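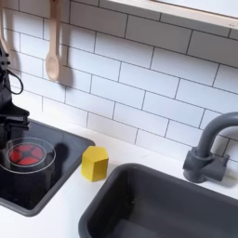

Toy kitchen benchmark: does scripted resetting inflate success rates?

dharuna
Posted Sunday, May 10, 2026

Our group has completed the first comparison on the kitchen bench. One policy was trained on 2000 demonstrations and evaluated over 100 trials under each of two reset procedures. In the first, the yellow hexagonal block returns to a fixed spot between the cooktop and the sink. In the second, an operator places it by hand anywhere on the open counter. Success fell by 11 points under the second procedure. We propose that published results state which procedure was used.

i_oltmanns
The finding is useful, but I do not accept the interpretation. Hand placement changes both the position and the angle of the block. The Rolell protocol varies one at a time.

s.stoica
I agree with Imke on the angle. I would also ask how trials near the sink rim were scored. At Kastport we exclude them -- the fingers cannot close fully there.

dharuna
They were scored as failures. Excluding them would hide a real limit of the policy.

s.stoica
It would hide a limit of the gripper, and the policy should not be charged for it. We will have to differ on this.

L_Dalgleish (moderator)
Please keep scoring rules in the Dunbar thread. Damilola, were the operators told which policy they were resetting for?

dharuna
They were not. Angle-only trials are planned for August, and the logs will be posted here.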